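From: Denise Entwistle
To: Greltcombe Play Library list
Subject: Re: [greltcombe-play] Sorting the small cubes, and what goes in the blue bins

Thanks to everyone who wrote back. I am answering on the list so that the Monday and Saturday crews have the same instructions. I have left the first message in where I am answering it and cut the rest.

On Monday Pat from the Dobson branch wrote:

> We got the two crates back from the Zastside school loan and the cubes
> are all in together, the small solid ones and the bigger ones from the
> Gralen set. Last year somebody wrote up how to separate them but I can't
> find it in the archive. Do the small ones go by color or by set? Also,
> are we still using the blue bins for these, or the clear ones with the
> snap lids? We have plenty of clear ones and the blue ones don't stack
> under the window shelf with the lids on.

By set first, then by color inside the set. The write-up you remember was on the old list and did not come across when we moved. I have the paper copy and the main points are below.

The Gralen cubes have a slightly rounded edge and a shallow dimple on one face. The small ones have sharp edges and no dimple. If you can't tell by looking, run a thumb over all six faces. Anything with a dimple goes back in the Gralen box even if the color matches the small set. The reds are the ones people mix up. The greens are easier, as the Gralen green is more of an olive.

Once the Gralen cubes are out, sort the small ones into red, green, black and the rest. We keep black separate because the counting games use black as the marker, and a family that gets a set with no black cubes can't play half the card. Three families brought sets back last winter for that reason.

> The kids' center wants to borrow a bin for the May open day. Can they
> have a mixed one?

Yes, they can have a mixed one. Please make it up from the spares and leave the lending sets alone. Write OPEN DAY on masking tape on the short end so it goes back to spares afterward. Last time it went on the lending shelf and was checked out twice before anyone noticed that the cards were missing.

On the bins: we are staying with blue for the small cubes. I know they are awkward under the window shelf. The clear ones are better boxes, but the catalog cards say "blue bin" on every small cube set, and the shelf labels match the cards. Changing the boxes means changing 502 cards, counting the ones for parts and activities that refer to a bin by color. I am not going to ask anybody to do that before summer. If the blue ones won't go under the window with the lids on, put the lids behind them standing up and lay a folded dish towel over the top. Dobson has done it that way before and it kept the dust off.

Please use the clear ones for the Gralen cubes, which never had a color on their card.

> Washing. Are we still doing the dishwasher?

Not for cubes with any paint on them. The plain plastic ones can go in a mesh bag on the top rack, short cycle, no heated dry. The painted ones get a bowl of warm water with a little dish soap, a quick rub, a rinse in the colander, and then out on a towel until the next day. Don't put them away the same evening. We had a bin in the back cupboard that smelled bad by the end of the month, and the cards in it had to be thrown away.

If a cube has marker on it, try a pencil eraser first. Rubbing alcohol takes marker off but it also dulls the painted ones. I ruined five of the reds that way. They are in the spares bag, and you can use them for the open day bin.

> Do we still need to check every set by hand before it goes out? It
> takes forever.

We do. The quick way is to tip the bin out on a bare table, with no cloth, and pull the colors apart with the side of your hand. Work from the card. It takes me less time than it does to find a pen that writes. If you are short, fill from spares and put a check mark on the back of the card. If you are over, the extra almost certainly came out of another set in the same return, so hold it until you have checked all of that family's bins.

Two people on a set goes faster than one, provided both are not reaching for the same color. Agree who has red and who has green before you tip the bin out, and leave black in the middle until the end. Then whoever finishes first picks up the black. We used to have everyone grab whatever was closest and the totals were wrong more often than they were right.

A few other things that came up off the list:

The scale. Somebody offered a kitchen scale so we could weigh the sets. I tried it. The painted cubes vary too much, and a set that is one short can weigh the same as a full one. Please keep the scale for the modeling clay.

The activity cards. The copying card and the handing-over card have both been retyped in larger print. In the handing-over one, each child holds a cube of their own color and they take turns placing it next to the black one. The old version said "beside or on top," which led to arguments, so the new one says "beside" for the first round and "on top" for the second. Please throw out any old cards you find. They are the ones with the clip-art rabbit.

Age label. Small cubes are still for three and up, and that label goes on the bin itself as well as the card. Several of the blue bins at Dobson have lost theirs. There is a roll of new labels in the top drawer of the desk, under the stapler refills. If a bin has no label it does not go out, even if the family says their children are older.

Tables. Wipe them before you tip anything out. We have the gray ones now and crumbs don't show up on them the way they did on the white ones, so go over the whole top with a damp cloth whether it looks clean or not. Let it dry. Cubes put down on a damp table pick up lint from the towel later.

Where to stand the bin. At the back of the table, in the middle, so that both people can reach it and it isn't under anybody's elbow. I have picked cubes up off the floor at Greltcombe enough times to feel strongly about this. The gap behind the radiator is the right size for one to go down and the wrong size for a hand to follow.
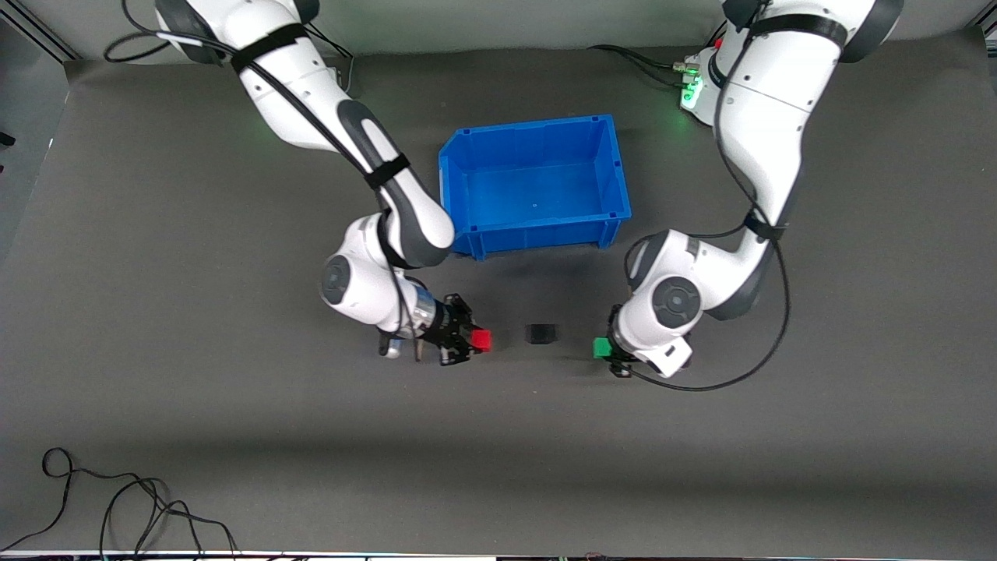
Which colors have to be in the bin before a small cube set can be lent?

Red, green and black, in the numbers printed on the card. The other colors can be filled in from spares later, but a set that is short of any of those three stays on the repair shelf until it is made up.

The repair shelf is the lower one to the left of the sink at Greltcombe. Dobson doesn't have one, so please put incomplete sets in the tote that comes over with the returns. Clip the card to the outside of the bin and write what is missing in pencil. Ink can't be changed when the missing piece turns up a week later in somebody's coat pocket, and they do turn up.

For the Zastside crates, here is what I would like to happen. Pat, if you can take the Gralen cubes out on Monday, that leaves only the small ones to do. Bring those over in the tote and I will sort them by color and make up as many full sets as there are cards for. Anything left over goes in spares. I would sooner have two complete sets on the shelf than four that each need a note. Please don't wash them first. I want to see which ones have marker on them while it is still easy to tell which crate they were in, so I can let the school know.

We are also missing two lids from that loan. The school says they went back with the crates. They may be nested under the crate liners, so could you lift those out and look before I write to them again? The lids are the soft kind and they bend flat.

Ruth asked whether we want donated cubes. We do, if they are the same size as the ones we have. Hold the new one against one from spares, and if the edges don't line up, say thank you and put it in the sale box. Odd sizes make the stacking cards impossible and parents think that the child is doing something wrong.

I will be at Greltcombe in the afternoon for the rest of this month if anyone wants to drop things off. Use the side door. The front one sticks, and the bell has been disconnected.

Denise

_______________________________________________
greltcombe-play mailing list
To leave the list, send a message with the word unsubscribe in the subject line.
Previous message: Sorting the small cubes, and what goes in the blue bins
Next message: Puzzle mats, spare corners wanted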